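Home | Tickets | Knowledge Base | Status | Sign out

Ticket 113: Label printer skips every other bin label
Opened by: Geeta Vishwakarma
Assigned to: Bimla Bansal
Product: Plallar label software, Brutance desktop printer
Opened: November 2, 2024
Status: Resolved

Geeta Vishwakarma
I am printing bin labels for the teaching lab stockroom. The job has 50 labels. The printer feeds a blank label after each printed one, so I run out of roll halfway through. The count on the screen says all 50 printed. No error light. I restarted the printer and the computer and got the same result.

The labels are the short ones for the front lip of the parts bins. We used the long ones before and never had this problem.

Bimla Bansal
Thanks. Please send the label size set in Plallar (File, then Page Setup) and the size printed on the roll box. Also let me know which bins the labels go on, so I can check we have the right template.

Geeta Vishwakarma
Page Setup says 50 mm wide, 37 mm high. The box says 50 x 24. The bins are the white open-front kind:

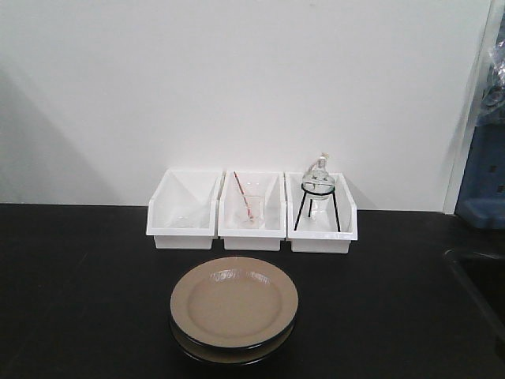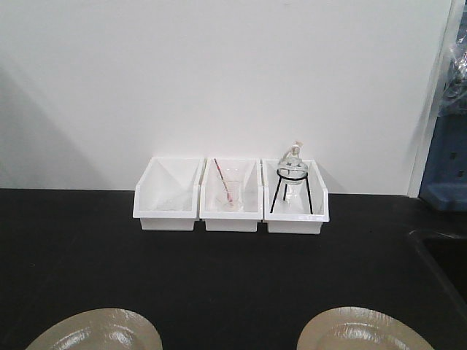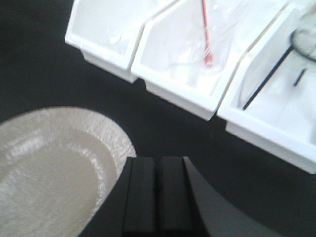 I tried changing the height to 24 in Page Setup. The preview looks right now, but it still feeds a blank after each label.

Bimla Bansal
The height was one problem. At 37 mm the software thinks each label is longer than it is, and the printer moves on to the next gap to make room. Changing it in Page Setup only fixes the open file. The printer driver keeps its own copy of the size, and the driver wins.

Please try this:

1. Close Plallar.
2. Open the printer's Preferences from the control panel and go to the Stock tab.
3. Delete the custom size called Rudness Long. It was left over from the old rolls.
4. Add a new size, 50 x 24, and set the media type to "labels with gaps."
5. Turn the printer off. Hold the feed button while you turn it back on, and let go when the light blinks. It will feed a few labels while it measures the gap.
6. Open Plallar and print a test of three labels.

Geeta Vishwakarma
I could not delete Rudness Long. The button is grayed out.

Bimla Bansal
It is probably still set as the default. Pick any other size, click Apply, then go back and delete it.

Geeta Vishwakarma
That worked. Calibration fed four blanks and stopped. The three test labels printed one after another with no blanks between them. The text sits a little low, close to the bottom edge.

Bimla Bansal
Set the vertical offset to -1 on the same Stock tab. If that is too much, use -0.5.

Geeta Vishwakarma
-1 is good. I ran the full job and it came out with no blanks. You can close this.

Bimla Bansal
Closing. I removed Rudness Long from the shared driver package too.

Related tickets
Printer light blinks amber after roll change
Plallar will not open files saved on the old server
Barcode too faint to scan
How to order label rolls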